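Clustholm series 2: the trailer thread (spoilers for series 1, please tag anything from the books)

fenwick_otter
15 January 2021
Right, who's seen it? I've watched it more times than I'd admit to my other half and I still can't decide if I'm thrilled or worried. It looks gorgeous, the music is back, and we finally get a proper look at Prorkdale, which I've wanted since I read the first book on a coach to Aberdeen. But there's hardly any Gudeta in it! She gets one line and a bit of staring out to sea. After how series 1 ended, you'd think she'd be all over it.

marrowbone
She's being hidden on purpose. They did the same with the harbourmaster last time and he was in every episode. I'd be more bothered by how much of Primik we saw, to be fair. That's the whole middle of the story given away and I was hoping my sister would go in cold.

tilly_h
Primik is only the name of the ship though, isn't it? If you haven't read the books it means nothing. My husband thought it was a brand of cough sweet.

I loved it, for what it's worth. The bit with the lanterns gave me actual goosebumps and I had to go and put the kettle on. 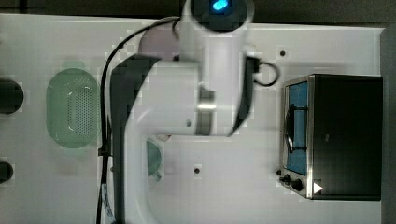
My one grumble is the new bloke playing the brother. He's far too clean! In the book he's been living in a quarry for two winters and he turns up looking like he's off to a christening. Maybe they muck him up later on, I do hope so.

quaylight
Sorry to be the misery but I thought it was a mess. There must be 44 cuts in the first minute and I came away with no idea what the plot is. The first series took its time, and that's why I liked it. This looks like they've been told to make it exciting.

fenwick_otter
Trailers are always cut like that, quaylight. The first one was all shouting and horses, and then we got a whole episode about a disputed will (best one, I'll fight anyone).

quaylight
Ermira Vukčević wrote the will episode and I can't see her name on this one anywhere. Hauke Tiedemann is down as writer for the lot. I didn't get on with his last thing at all, everybody talked in riddles.

marrowbone
She's still on as a producer, it's in the small print at the end if you pause it. And I liked his last thing, riddles and all, so there.

tilly_h
Does anyone know how many episodes? I've seen eight and I've seen ten. Also is it all landing at once or weekly? I'm hoping weekly, we have a little do here each time with the neighbours on a video call and everyone cooks the same tea.
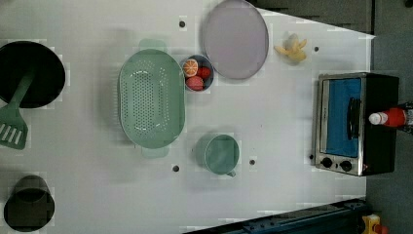
Green spatula, black pan and the mint-green colander

fenwick_otter
Eight, I think, and roughly 60 minutes each. Weekly from November going by the end card. Ages away!

quaylight
November! I'll have forgotten who everyone is. Might do a rewatch, starting with the will one, since we apparently agree on that.

marrowbone
Count me in. Skip the dream episode though.

tilly_h
You will NOT skip the dream episode, it's the only one where Gudeta sings.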